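11 Dec 2022

I've spent most of this weekend with a spreadsheet open and a pot of tea going cold, and I think I finally have next year's gripper budget in a shape I'm happy with! So this is a long one, sorry, mostly about consumables and a bit about where to keep everything.

Some background if you're new. I run a very small operation out of the house in Drendadthorpe, collecting handling demonstrations with hand-held grippers. The paid work at the moment is a job called Nostden, which wants everyday packaged things being picked up and put down in ordinary home settings. Bedrooms, kitchens, hallways, whatever we can get at. I started in August with one gripper and no real plan for what happened when bits of it wore out.

What happened is that bits of it wore out. The pads went first, then a pivot pin worked itself a little sloppy, and I lost three days waiting on the post. So the first line in the new budget is spares, and it's a proper line this time: £120 for pads alone, which at the price Bedavier charge gets me 20 pairs. I dithered over that. It's a lot of small blue squares to have in a drawer. But I went back through my notebook and I've been changing them far more often than I'd told myself, especially on weeks with shiny film packaging, where I want a fresh textured surface and won't put up with a glazed one.

Food packets are lovely to work with, by the way. Clear pouches, gold edges, crinkly ends, one little pyramid that stands up by itself (my favourite). They slide, they sag, they catch the light, and every one of them asks for a slightly different approach.

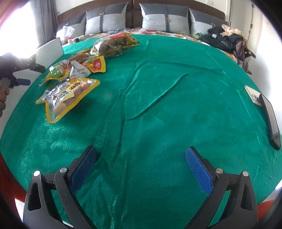 *Packets on the green cloth, jaws wide open. Blue pads on both fingers.*

The next line is the second gripper, and this is where I changed my mind twice. I had pencilled in a cheaper model from Pylypenko to save money, thinking two different tools would be fine if they both opened and shut. Then I tried to imagine keeping two sets of pins, two sorts of pad and two calibration routines straight at eight in the evening, and crossed it out. Matching pair or nothing. The spares drawer then serves both, which brings the real cost gap down to something I can live with.

Smaller things:

- Groceries for handling: up to £60 a month. I'd been hiding this in the household shop, which was silly. It's kit.
- Cloths: two more plain ones in different colours. Creases are welcome, so no ironing, hurrah.
- A lidded crate per room, so packing up takes one trip.
- A set of decent small screwdrivers. Mine chew the slots.

What I've left out is a proper bench. I want one badly. But Nostden is about homes, and a bed or a sofa is a better work surface for that than anything I could bolt together, so the bench can wait for a job that needs it.

The whole lot, second gripper included, comes to £1951. I'd set myself a ceiling of two thousand, and I did a small lap of the kitchen when the total came up. There's no slack in it for delivery, mind, so I may drop one of the cloths.

Order goes in once I've measured the drawer. If anyone has found a good way of storing pads flat without them picking up fluff, please leave a comment, I've tried envelopes and a biscuit tin and neither is right.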